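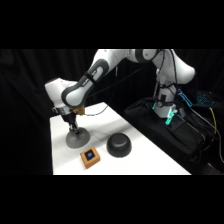 Support > Handling guides > Freeze-dried enzymes

How to reconstitute and aliquot a freeze-dried enzyme

November
By Ruth Restrepo
7 minute read

This guide covers the small glass vials of freeze-dried enzyme sent out from our Flanside store. It applies to hyaluronidase, phospholipase A2, L-amino acid oxidase and most of the proteases. It does not apply to the lectins, which have their own guide, or to anything supplied as a frozen liquid.

All of these products are for laboratory research only. Read the safety data sheet for your product before opening the vial, and follow your own site's rules on gloves, eye protection and where powders may be handled. Dried enzymes can cause allergic reactions if the dust is breathed in, and the proteases are irritating to the eyes.

If your datasheet says something different from this page, follow the datasheet.

What you will need

The vial, still sealed
The datasheet for your batch
Reconstitution buffer (see below)
Calibrated pipettes and low-retention tips
Low-binding microtubes, enough for all your aliquots plus a couple of spares
Ice
A bench centrifuge with adaptors for small glass vials
Freezer labels and a solvent-proof pen
A freezer box with a numbered grid

We pack with Tesel boxes here and the grid on the lid matches the one in the printed record sheet. Any box will do if you number it yourself.

Choosing the buffer

The datasheet gives one recommended buffer and usually one alternative. For most of the range the recommended buffer is 20 mM Tris-HCl at pH 7.4 with 150 mM sodium chloride. Hyaluronidase is supplied with a recommendation for phosphate buffer at a lower pH. Phospholipase A2 needs calcium for activity, but the calcium goes into the assay buffer and should be left out of the stock. If you put calcium chloride into a phosphate buffer you will get a white precipitate, and we receive several calls a year from people who think the enzyme has come out of solution.

Do not use plain water unless the datasheet tells you to. Some products were dried from a salt buffer and will be fine in water. Others were dried from a volatile buffer that has gone, leaving nothing to hold the pH.

Pass the buffer through a 0.2 micron filter and chill it on ice. Filter the buffer before it goes in. Filtering the finished enzyme solution loses protein on the membrane, and at these quantities the loss can be large.

Carrier protein, such as bovine serum albumin at 0.1 per cent, helps with very dilute stocks. Leave it out if you are going to label the enzyme, run it on a gel or measure protein by absorbance.

Working out the volume

You need two figures: the amount in the vial and the concentration you want.

Take a vial of hyaluronidase containing 2 mg, with an activity on the datasheet of 393 units per mg. The vial holds 786 units in total. Made up in 1 ml of buffer it gives a stock at 2 mg per ml, or 786 units per ml. Made up in 0.5 ml it gives twice that.

Use the activity figure for your own batch. It is printed on the datasheet next to the batch number and will differ from the figure in the catalogue, which is a minimum.

A few points on concentration:

Stocks at 1 mg per ml or above keep better than dilute ones. Below about 0.1 mg per ml, the share lost to the tube walls starts to matter.

Check whether the amount on the label is given as protein or as total solids. Our labels say "protein" or "solids" after the weight. If it says solids, some of the weight is buffer salt, and the protein content is on the second line of the datasheet.

Units are not the same from one supplier to another. If you are moving from an Etevard product to one of ours, compare the unit definitions before you copy the old volumes across. Their hyaluronidase units are based on a turbidity assay and ours on a reducing sugar assay, and no fixed factor converts one to the other. Run a small dilution series of both and match them on your own substrate.

Reconstituting the vial

1. Take the vial out of the freezer and leave it on the bench, unopened, for 30 minutes. A cold vial opened in room air draws in moisture, and the powder turns to a sticky film on the neck.

2. Check the batch number on the vial against the datasheet.

3. Spin the vial for one minute at low speed, no more than 500 g, to bring the powder down from the stopper. Use a padded adaptor. If you have no adaptor that fits, tap the base of the vial on the bench a few times instead.

4. Remove the crimp cap and lift the stopper slowly. The vials are sealed under partial vacuum and you may hear a short hiss. If you pull the stopper quickly the inrush of air can lift the powder. Put the stopper upside down on a clean tissue.

5. Add the chilled buffer down the inside wall, turning the vial so that it washes the whole surface. Do not aim the tip straight at the powder.

6. Replace the stopper and leave the vial on ice for 10 minutes.

7. Swirl gently, or roll the vial between your fingers. Do not vortex and do not shake. Foam means protein is unfolding at the air surface. If you do get foam, stand the vial on ice until it clears.

8. Turn the vial over once so that the liquid touches the stopper, then turn it back and spin it briefly again.

9. Look at it against a dark background. Most of the range gives a clear, colourless solution. L-amino acid oxidase is yellow, from the flavin, and a colourless solution of that enzyme should be queried with us.

If there are still visible particles after 10 minutes, give it another 20 on ice with an occasional swirl. Don't warm it.

Dividing it into aliquots

Decide on the aliquot size before you open the vial. It should be the amount you use in one day's work, with a small allowance for pipetting. Very small aliquots, under 10 microlitres, dry out in frost-free freezers and are hard to recover from the tube.

Label the tubes first and cool them on ice. The label should carry the product name, batch number, concentration, date made up and your initials. "Enzyme, 20 ul" will mean nothing to whoever finds it next year.

Mix the stock by drawing it up and down slowly three times with a wide tip. Then dispense, keeping the tip just below the surface and stopping at the first stop of the plunger. Pushing through to the second stop makes bubbles.

Cap each tube as it is filled. When they are all done, freeze them quickly, either in a dry ice and ethanol bath or in a pre-cooled metal block. Placing them loose in a freezer box at minus 20 is slower and costs some activity with the proteases in particular.

Proteases also digest themselves while they sit in solution. With those products, try to go from adding buffer to freezing within an hour.

Storage

Unopened vials: minus 20 degrees, dry, in the outer bag with the desiccant sachet. The expiry date is on the label.

Aliquots without glycerol: minus 80 degrees for up to six months. At minus 20, use within 56 days.

Aliquots with 50 per cent glycerol: minus 20 degrees, where they stay liquid. Do not put these at minus 80. Remember that adding an equal volume of glycerol halves your concentration, and change the label to match. Glycerol stocks are thick, so pipette slowly and wipe the outside of the tip.

On ice: the working day only. Discard what is left.

Do not refreeze a thawed aliquot. In our own tests on phospholipase A2 one extra freeze and thaw made little difference, but oxidase samples treated the same way lost a good part of their activity. It is simpler to have one rule for everything.

Keep the oxidase out of direct light as well. Amber tubes or foil are both fine.

Keeping a record

Fill in a line on the record sheet for every vial you make up. Handling sheet 206 can be printed from the downloads page and has columns for batch, buffer, volume, number of aliquots, box position and date. Cross off each aliquot as it is used.

If you use Betancur stock software, choose the "parent and child" entry type, with the vial as the parent. The aliquots then inherit the batch number and you only type it once.

Common problems

The solution is cloudy. Check the pH of the buffer first. If it is right, spin a small sample at 10,000 g for five minutes and see whether there is a pellet. A slight haze in the crude fractions is normal. In the purified enzymes it is not.

Activity is lower than the datasheet says. Check the assay temperature and the age of the substrate before suspecting the enzyme. Ours is measured at 37 degrees, and the same assay on the bench at 22 will read well below it. Also check that your stop reagent, if you use one, has not been near the enzyme stock. EDTA carried over on a tip will switch off phospholipase A2.

Activity falls from one aliquot to the next. This is nearly always poor mixing before dispensing, or a tube that was left out. Compare a first and a last aliquot from the same vial.

The vial looks empty. A few hundred micrograms of protein can dry to a thin film that is hard to see. Add the buffer as normal, washing the walls, and measure the result before discarding anything.

The stopper is stuck. Loosen it with a gentle twist. Do not put a needle through it to let air in, as rubber fragments end up in the solution.

When you contact technical support about any of these, have the batch number, the buffer recipe and the date of reconstitution to hand. If you still have the opened vial, keep it in the freezer until you have heard back from us.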